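Cozinha de Nultby: as coisas em cima da mesa

Galeria de Ditte Juhl
Publicado em 11 de fev. de 2026

Faz tempo que eu queria mostrar a mesa da cozinha comum de Nultby com as coisas que andam por cima dela. Quem come connosco já as conhece, mas há pessoas que só recebem o boletim e perguntam como é a cozinha por dentro. Peço desculpa pelo meu português, que aprendi já adulta. A Yu-na Yeo corrigiu os acentos e deixou o resto como estava, porque diz que assim se ouve a minha voz.

A mesa veio da loja Furnetell, em julho. O tampo é de madeira clara, feito de tiras compridas coladas umas às outras, e tem riscas mais escuras que eu no princípio pensei que eram manchas. Esfreguei uma delas durante bastante tempo com sabão. Era o desenho da própria madeira. Agora só passo um pano húmido e, 4 vezes por ano, um pouco de óleo, que deve secar uma noite inteira antes de se pôr alguma coisa em cima.

Houve discussão sobre o que pode ficar na mesa entre as refeições. Uns queriam a mesa livre, outros queriam fruta sempre à mão. Ficou decidido que a fruta pequena pode estar directamente na madeira, desde que esteja seca, e que tudo o que pinga vai para a prateleira de metal com furos.

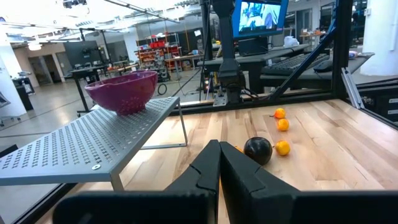 Laranjas pequenas, do tamanho de tangerinas, com a bola preta no meio delas. À esquerda, o escorredor roxo na sua prateleira cinzenta.

Gunhild Lauritsen escreveu-me, depois de ver a primeira versão desta página, que as laranjas se conservam melhor numa taça de barro, na despensa, e que na mesa secam depressa quando o aquecimento está ligado. Ela acrescentou que, na casa dela, roda a fruta todas as manhãs e come primeiro a que já está mole. Respondi que na nossa cozinha a fruta não chega a ficar mole, mas vou experimentar a taça no próximo inverno.

Sobre a prateleira
Os furos são em forma de pequenas cruzes e de rectângulos, e as pernas são finas. Antes usávamos um tabuleiro de plástico, onde a água ficava parada e cheirava mal. Com a prateleira é preciso pôr um pano por baixo quando se lava muita salada. A limpeza dos furos é aborrecida: faço com uma escova de dentes velha e vinagre, e nunca consigo acabar sem me doerem os dedos.

Sobre o escorredor
É de plástico, com a borda aberta para fora e um pequeno bico de lado. Serve para uvas, para feijão verde e para lavar as próprias laranjas quando queremos ralar a casca. Para massa a ferver temos outro, de metal, que está pendurado junto ao fogão. A Yu-na So chama a este «o Magsi», e o nome pegou de tal maneira que já aparece escrito na lista da loiça.

Sobre a bola
É preta e muito brilhante, e nas noites de jogos faz falta na sala. Depois volta para a mesa, ao lado da fruta, e lá fica até alguém se lembrar dela. Já pedi que a guardassem na gaveta. Ainda não desisti.

Sobre as laranjas
Compramos uma caixa de 7 quilos e dividimos por quem cozinha nessa semana. A casca é boa para o bolo de sêmola, cuja receita está no caderno azul, na página 40. Quem fizer o bolo deve ralar só a parte cor de laranja e deixar a branca, que amarga bastante. O sumo junta-se no fim, com a massa já fria.

Na próxima galeria quero mostrar o armário dos frascos, que a Ragnheiður Hafþórsson está a arrumar por tamanhos. Se alguém tiver tampas sem frasco, pode deixá-las no cesto à entrada da cozinha.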